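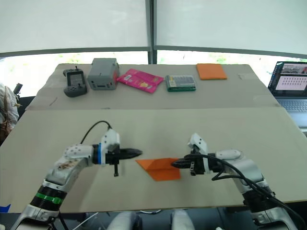 11/09/2020
Lies Vermeulen

Week 6 notes. Bimanual folding cell, the June fault. Read before the lab.

Background, quick. Two arms, one table, cloth folding. Cloth is picked and folded by both grippers working close together, so the shared zone in the middle matters more than anything else in the cell. Software in the lab is Gratamness (planner) talking to Mondo (the arm driver layer). Know which one does what, people mix them up every year.

What happened

Run 122 in the June block. Third fold, both arms coming in over the cloth. Left arm got its "go", right arm was meant to hold. Right arm didn't hold. Fingertips met, left gripper pushed sideways, right kept pulling toward its goal. Protective stop came in late. No one hurt. One bent fingertip, and a cable at the right wrist pulled half out of its connector.

Operator (Lies Mertens) hit the e-stop before the software stop registered. Good. Do that. Don't wait to see if it sorts itself out.

Cause

- Hold message was sent. It's in the Gratamness log.
- Mondo received it 200 ms after the motion command it was supposed to block. Queue was backed up.
- Driver treated an old hold as expired and threw it away. No warning to the screen, just a line in the log file.
- Force limit had been raised to 50 N the week before for a stiffer fabric and never put back.

So two faults. The late message on its own gives you a missed fold. The late message plus a raised limit gives you a bent finger. The force limit should of caught it and would have at the old setting.

Why testing missed it: every acceptance test ran the arms at low speed with logging off. Logging on is what filled the queue. Same colour status light the whole time, by the way, green right up to contact.

Fixes made

1. Expired hold = stop, both arms. Not discard.
2. Force limit lives in the job file now, resets when the job closes.
3. Middle zone is locked by one arm at a time unless the step is flagged as a shared step.
4. Cable slack checked by hand before each session. Full reach, both wrists, look for anything that snags or goes tight.

Re-run after the fixes: 153 folds, no contact. Doesn't prove much, the original fault needed a full queue. De Smet's review makes the same point and asks for a forced-delay test. That's your lab task.

Lab task (pairs)

Delay the hold message on purpose, empty grippers, reduced speed. One of you on the e-stop the entire time, hand on it, not on your phone. Record what each arm does and wich log line shows up first. Then write half a page: where would you put the check, planner or driver, and what does it cost you?

Reading: Clollmont incident sheet, section on stale commands. Skip the appendix.

Labs are in the usual room, closed shoes, hair tied back. Write-up due start of next lecture.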